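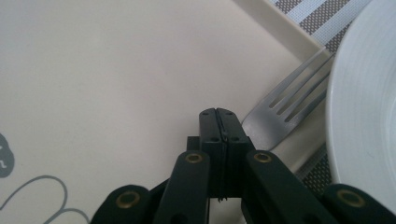
Shed night moves to Ludach Street

Quick one, typing this between jobs so forgive the state of it. The repair evenings are leaving the Terosberg hall. Lease ran out, new people want it for dance classes, fair enough. From August we are in the old Shevchuk bakery on Ludach Street, side door, the green one. Same time, 6:30 till whenever the lights go off.

Parking – don't use the lot behind the pharmacy. They tow. Dindo Aquino found out. Street is free after six and there's a bike rail by the mailbox.

What's coming with us: the long bench, both vises, the sewing machines, the kettle. What isnt: the big shelf unit. Too heavy, and it was never ours anyway. If you left a half-finished lamp or radio on it please come and get it before 30 Jul 2019, after that it goes to the thrift store. Some of that stuff has been there since February.

Money. We had 1,123 dollars in the tin after the spring sale, more than I expected. Most of it goes on the deposit. Rest on fuses, thread, glue and a decent extension cord, the orange one is finished. No change to the door fee, still 2 dollars, still free if you're under 12.

Ustyna Onyshchenko is doing zippers again on the first night. Bring the jacket, bring the bag, bring a matching zipper if you can get one. She has black and navy and thats it. Jeans are fine, tents please ask first – last one took up the whole floor.

Toasters: yes. Microwaves: no, still no. Anything with a gas bottle, no.

Also need two people with a van for the move itself, Saturday morning. Lunch provided, probably sandwiches from Drusanard. Reply to this email or leave a note at the hall. Gloves if you have them, the bench has splinters.

Old door key goes back to the office by Friday, so if you've got a copy I need it.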